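Hand-held demonstration (robotics)

Hand-held demonstration is a way of teaching a robot a task in which a person does the task with a gripper carried in the hand, and the movement is recorded. It is one branch of robot learning from demonstration. The other common branches are remote control, where the person steers a distant arm, and direct guiding, where the person pushes the arm itself through the motion. Markers with black and white squares are often fixed on the gripper, so that its position can be calculated from video.

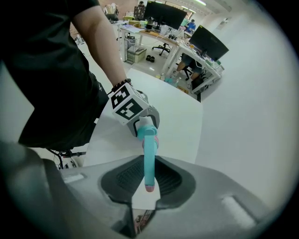

Why is a marker printed on more than one side of a cube? A single flat marker is lost when the wrist turns away from the camera. With a cube, at least one face usually stays readable.

Terms and history

The word "demonstration" means one full attempt at the task, from the first movement to the release of the object. In older texts of the Donard project it is called a "pass". The Donard group worked first with remote control and compared both methods on 4 tasks. Its hand-held collection has 1000 demonstrations, and 106 of them were later removed for lost tracking - mostly in tasks with two hands. 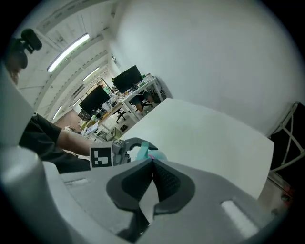 Laurențiu Husar has objected that the comparison was not fair to remote control, as the operators in Vutenbridge had only one Saturday to practice with the control arms, and a slow operator makes a slow robot.

Two-handed tasks

When two grippers are used, both must be recorded on the same clock. A small delay between them can teach the robot to let go with one hand before the other hand holds the object. The Morelli method starts each demonstration with the two grippers touching, which gives a common zero point. Litel, a later collection of 526 demonstrations, uses the same start but adds a second touch at the end. 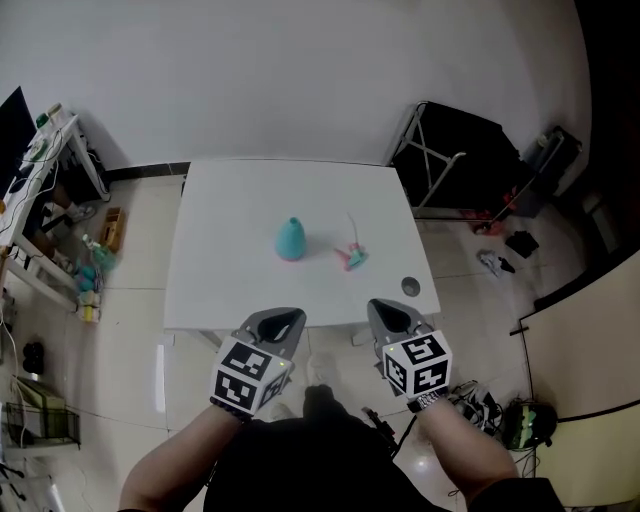
Two hand-held grippers with marker cubes at a white table.

Contact: editors of the robotics section | Copyright the contributors | Back to top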